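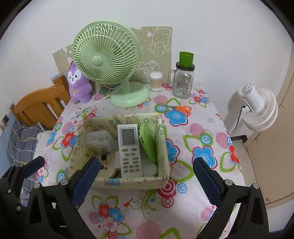

An air-conditioner remote stored upright in a fabric basket.

How to Set a Timer Schedule on a Split-Unit Air Conditioner

Most wall-mounted split units have two timers, one for ON and one for OFF. They are set from the remote and stored in the indoor unit. The steps below were written for the Tirden and Rorkow units in our rental apartments, but the sequence is similar on most remotes with a small display. Button names vary. Check the manual if a label does not match.

Before you start

Fit two new batteries of the type marked inside the battery cover. Weak batteries will often light the display but fail to send a signal across the room. Do not mix old and new cells.

Set the clock first. On models with a real-time clock, hold CLOCK until the hour digits flash, change the time with the up and down buttons, and press CLOCK again to store it. The clock resets each time the batteries are removed. Models without a clock use a countdown timer instead, and you enter the number of hours until the change.

Setting the OFF timer

1. Turn the unit on and select the mode, temperature and fan speed you want.
2. Point the remote at the indoor unit and press TIMER OFF. The time digits flash.
3. Use the up and down buttons to choose the stop time. Holding a button moves the digits faster.
4. Press TIMER OFF again before the flashing stops. The indoor unit beeps and the timer lamp comes on.

No beep means the signal was not received. Move closer and repeat from step 2.

Setting the ON timer

1. Choose the mode and temperature the unit should start with. These are sent along with the timer.
2. Press TIMER ON and choose the start time.
3. Press TIMER ON again to confirm.
4. Leave the unit in standby. Do not switch it off at the breaker - this erases the timer on every model we have installed.

Using both timers

Set OFF first, then ON. Whichever time comes next runs first. For overnight use, an OFF time of 2:00 and an ON time shortly before you get up works well in most bedrooms.

On the older Rorkow units the schedule runs once and has to be entered again the next day. The Tirden units repeat daily until you press CANCEL.

Common problems

Timer lamp blinking: power was interrupted. Set the clock and both timers again.

Unit starts in the wrong mode: the mode was changed after the timer was stored. Cancel and re-enter.

Remote works only at close range: replace the batteries, then wipe the receiver window on the indoor unit with a dry cloth. Some electronic lamp ballasts also interfere with the signal. Test with the lights off.

Temperature shown is 87: the display is in Fahrenheit and may be showing room temperature. Press TEMP once to return to the set point.

Revised Tue 21 June by Rigoberto Zavala. Added the note on older Rorkow units.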